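Recording Teleoperated Demonstrations for PC Disassembly

Part 2: Setting up and recording an episode
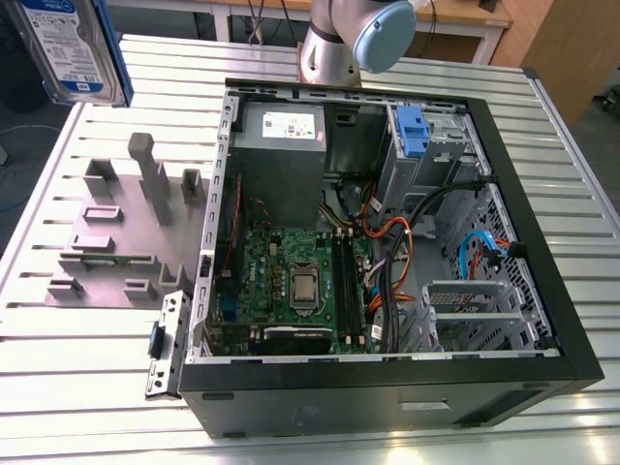 Before recording, lay the tower on its side with the side panel off and the interior facing up. Put the fixture plate to the left of it. Clear any cable that crosses the part you intend to remove.

1. Home the arm and check that the leader and follower joint angles agree. If they differ, re-zero the leader.

2. Move the follower over the case at reduced speed. Keep the lower link outside the case wall.

3. Start the recording, wait one second, then begin the approach. Episodes with no still period at the start are rejected by the Brulano import script.

4. Remove one part per episode. For a memory module, open the latches first, pull straight up and set the module in a fixture slot.

5. Stop the recording with the arm clear of the case.

Record 200 episodes per part. At Skenthorpe we trained on 100 and the policy often missed the second latch. Discard any episode in which the case shifts on the table, and mark its start position again before continuing.

Part 3 covers trimming and labeling.

Jessie Ogilvie, July 5, 2026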